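Club arm grabs the toy fine but misses the basket, what should we fix first?

Posted by politz_pencilcase

Hi everybody, long-time reader and first-time poster, so please be gentle! I help out with a middle and high school robotics club, and this year the kids picked a sorting project for the Guscombe open day in December. The task sounds simple enough. Soft toys go on the table, the arm picks one up, and it lets go over a basket. We have 36 points riding on the drop alone, so the students are understandably nervous about it.
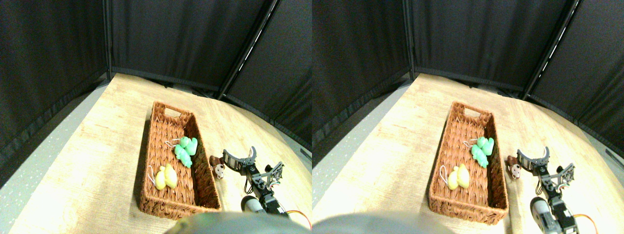

Our picks are good most of the time, and the kids are very proud of that. The trouble comes on the drop. The arm swings over and lets go a little early, and the toy lands on the rim or rolls back onto the table. We have been practicing with the little brown and white animal head sitting right up against the right side of the wicker basket, so it really is a short trip, and that makes the misses more frustrating! The students recorded 306 practice runs by driving the arm by hand, then trained on those with the Ruvano starter code. Half the group wants to record 500 more. The other half wants to change the basket. We meet again Friday and I would love to walk in with a plan.

Guest_Palfi_fan

More data. Always more data. Our team had 2,724 runs by the end and it was great.

slowservo

Welcome! I'm so glad you wrote in, because our group lost most of a semester to this very thing and I'd hate to see yours do the same.

Before anybody records another run, have the kids sit down with snacks and watch the ones they already have. Ask them to pay attention to where the gripper is at the moment it opens. When we did this with our Pálfi kit, we found that two of our drivers liked to let go while the arm was still moving (they were fast and they liked being fast, bless them), and the model had learned to do the same thing. We threw those runs out, agreed that everyone would come to a full stop over the middle and hold for one second, and recorded a fresh batch. It was a much smaller batch than the one we started with, and the drops got a lot better.

Also check that you haven't put every toy in the same spot. If it always starts by the right side, the arm may only know that one little swing. Move it farther out, try it on the left, turn it around. Nudge the basket a bit between runs too, as long as the arm can still reach all of it.

I'd leave the basket alone for now. A toy that clips the rim will probably clip a different rim just as well. One more thing, check the shoulder screws! Ours worked loose every couple of weeks and the whole arm sagged just enough to matter.

Let us know how Friday goes, and tell the kids good luck from our bunch.

politz_pencilcase

Thank you both! I already know who our fast driver is. We'll watch the recordings first and I'll bring the small screwdriver.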